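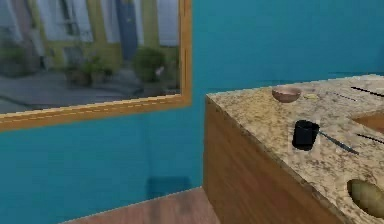
3/29/26

Refugio asked me to write up the counter-clearing runs while they're fresh, so this is going to ramble. Coffee first, then notes.

I restarted the sim kitchen on the Rirklow build and reran the "clear and wipe" task from seed 1915. Clean start, no physics blowups (finally!). The black cup is still the first pick and I left it that way, with the thin dark utensil lying right beside it. That pairing is mean to a planner and I want to keep it. Our dish room at Ventura is full of exactly that kind of mess, long skinny things next to round things, and Soledad says if it can't sort that out in sim she doesn't want it anywhere near her station. Fair enough.

The granite texture is still bugging me. Speckle on speckle, and the little pale yellow thing near the back edge keeps getting dropped by the segmenter. Tonantzin thinks we should swap in plain steel, like the real counters at work. I'd keep both. Seed 2765 goes on the list for tonight with the steel top and the same objects.

OK, the people part, which took up more of my day than the code did. I sat with the dish crew for their break and we talked about what happens when the Flerkard arm goes in come November. The plan on paper is that it does the clearing and stacking, and the crew moves to checking, restocking and prep. Estrella's question was who gets called when it stalls in the middle of lunch. Right now the answer is me, from upstairs, and that's a lousy answer. She wants to be able to stop it, clear it and restart it herself, and she wants that counted as skilled work on her pay sheet. I wrote that down word for word and sent it to Aníbal.

Soledad brought up something I hadn't thought about at all. Clearing is when they talk. Two people at a counter, hands busy, that's how the new hires learn where everything goes. Put one person on a stool watching an arm and you lose it. No idea how to log that as a requirement, but it's in the notes now.

To do: 
- 20 runs on each counter, same start
- stop/restart steps on one page, plain words, Estrella to mark it up
- ask Budiner about a 7 second timeout before it calls for help
- return Tonantzin's headset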